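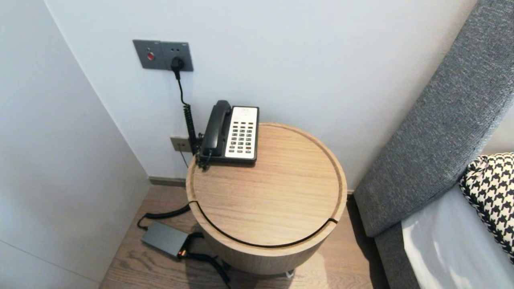

Do hotel guests still use the phone beside the bed? Mostly to call the front desk, and not often, going by what the hotels themselves say.

That hasn't stopped Moynihan, the hotel outfitter, from announcing a bedside refresh for 108 rooms at its client's property in Skirnbridge. The package, due to be finished in December, pairs a round drum table in light oak veneer with a corded desk phone. The company calls it "a calmer corner." It is a table with a phone on it.

The drum shape does have something going for it. There are no corners to catch a shin on in the dark, and a round top fits the tight gap between a headboard and the wall better than most square ones. But veneer beside a bed takes a beating from water glasses and keys, and Moynihan would not say what a replacement top costs or how long the finish is guaranteed.

The phone is a harder sell. Moynihan points to a survey of 1000 travelers in which a majority said they felt "reassured" by a landline in the room. It did not release the questions. Feeling reassured by a phone and picking it up are different things, and the survey seems to have asked only about the first.

Then there is the matter of outlets. Guests at the Bustwood hotel, which got a similar package last year, have complained in online reviews that the phone takes up the space where they would put their own. Moynihan says the new layout "respects the guest's devices" — it gave no number of sockets per room.

Staff training on the new phones will take 5 hours, according to the company. A second phase, covering the sister hotel in Pomska, has been discussed but has no budget yet.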